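Why Cables Are Coiled: Storing Cords Without Damage
Science at Home series, written by Ha-neul Shin 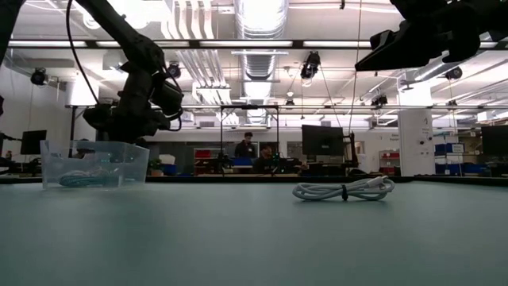
A cable is a bundle of thin metal wires inside a soft cover. The metal carries electricity or signals. The cover, usually a kind of plastic or rubber, keeps the metal from touching other things. Both parts can bend, but only up to a limit.

What is inside

Many cables contain wires made of copper. Each wire may be built from a group of very fine threads called strands. Strands are used because a thin piece of metal bends more easily than a thick one. A paper clip shows the problem with thick metal: bend it back and forth in the same place and it snaps. This weakening is called fatigue. Cables suffer from it too, most often near the connector, where the soft part meets the hard part.

What a coil does

A coil is a cable laid in loops. In a wide loop, the bend is gentle and spread along the whole length. In a fold, the bend is sharp and all in one place. Engineers describe this with the bend radius, the distance from the center of a curve to its edge. A large bend radius means a gentle curve.

Why cables tangle

A cable has two free ends. When a loose cable is shaken or moved, an end can slip through a loop and make a knot. Long, flexible cables knot more easily than short, stiff ones. A coil held with a strap has less room to move, so the ends stay where they were put.

Straps and bins

A strap around the middle of a coil keeps the loops together. It should be snug – not tight enough to pinch the cover. A clear plastic bin is another way to store a coil. The walls stop the loops from spreading, and the color of the cable can be seen from the side, so the right one can be found without emptying the bin. One cable per bin is the simplest arrangement.

Try it

You need a piece of string 300 centimeters long and a box with a lid. Ask an adult before using a real cable, and unplug it at both ends first.

1. Drop the loose string into the box and close the lid.
2. Shake the box 19 times.
3. Open it and look for knots.
4. Untangle the string, coil it, and tie the middle with a short piece of yarn.
5. Shake it 19 times again and compare.

Write down both results. Then repeat the test with a string 200 centimeters long.

Words to know

Strand: one fine thread of metal in a wire.
Fatigue: damage from bending many times.
Connector: the hard end of a cable that plugs in.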